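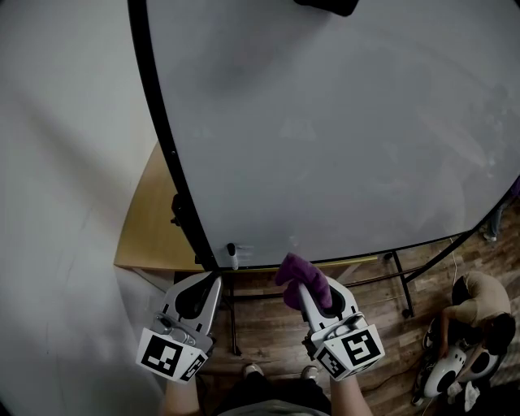

## Gripper technician, part-time (Rollbridge)

Vemov is hiring one person to look after the hand-held grippers at our Rollbridge site. The job is 4 hours a day, with August off.

The work:

- Check each pair before it goes out: finger travel, camera mount, marker cubes. A cube that has shifted gets reseated and the pair is recalibrated.
- Replace worn fingers and loose screws. Most repairs take around 20 minutes at the bench.
- Wipe camera lenses and re-run the test task after any repair — wiping a whiteboard, usually.
- Write up every fault in the log. Pairs with the same fault twice go to Toivo Laitinen.

You should be comfortable with small hand tools and able to work on the floor or standing. Soldering helps. We don't ask for a degree, and you won't be writing code.

Training lasts two weeks and is paid. You will shadow Tin-yau Kwan for the first of them, then take over part of the bench.

To apply, send a short note about something you have repaired to Tin-yau Kwan, Room 343, Vemov, Rollbridge. Applications close January 16, 2019.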